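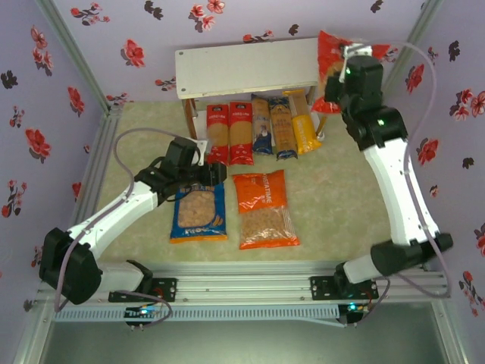 Farm support payments in the Tirkton river basin are still going mostly to growers who pump groundwater faster than it is replaced, according to a review released in November by the Gindberg Institute. The review looked at 298 irrigated farms and found that most received cheap power for their wells, with no limit on how much water they drew. Much of the basin's wheat is milled for dry goods, including packaged pasta like the blue bag on the mat, and the report says the price on the shelf reflects almost none of the cost to rivers and wetlands.

Print this article | E-mail this article

The basin pays out roughly $700 million a year in farm subsidies. Only three percent of that goes to growers who restore streambanks, rotate crops or leave land unplowed for ground-nesting birds.

Water levels in the Mekcombe aquifer have dropped in each of the past three years – the longest decline since records began there. Several springs that feed the Sitompul marshes now run dry by midsummer.

The institute wants the power discount phased out and the money moved to payments for saving water. Grower groups said they would oppose any cut that comes before new support is in place. The basin authority said it was studying the findings and would respond in the spring.

Home | News | Environment | Water | Farming | Archive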